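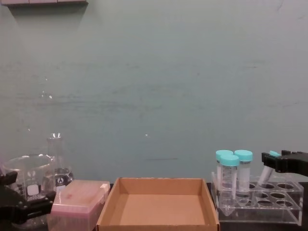

A glass beaker on a dark countertop, against a green wall.

8/5/23
By Glenys Prothero

Cavgate's season opener against Fernell has been moved again, and fans holding tickets could be forgiven for not writing the new time in ink.

The club said the main game will now start three hours later than first listed, with the reserves match shifted to the back field at Gethin Park. It blamed drainage work on the main field. The same work was supposed to be finished last December, according to the club's own newsletter.

Season ticket holders will get in as normal. Anyone who bought a single-game ticket can use it at the new time or ask for a refund, though the club has not said how long refunds will take. It has sold 408 single tickets so far.

The family day is still on, or so the club says. The announcement promises food trucks, face painting and a junior skills clinic with 38 places. It does not say where any of this will go now that the back field is being used for a game.

Club spokesperson Misaki Hayashi said supporters would "hardly notice the difference" on the day. Supporters who stood in line for the last reshuffled game may have their own view — the gates opened late and the second half was well under way before some of them got inside.

Cavgate is also hoping to beat last year's opening crowd of 1,188. That game was against Cusen, whose fans live a short drive away. Fernell's have a much longer trip, and a later finish won't make it any easier.

Parking on the east side stays closed. The club says more details will follow.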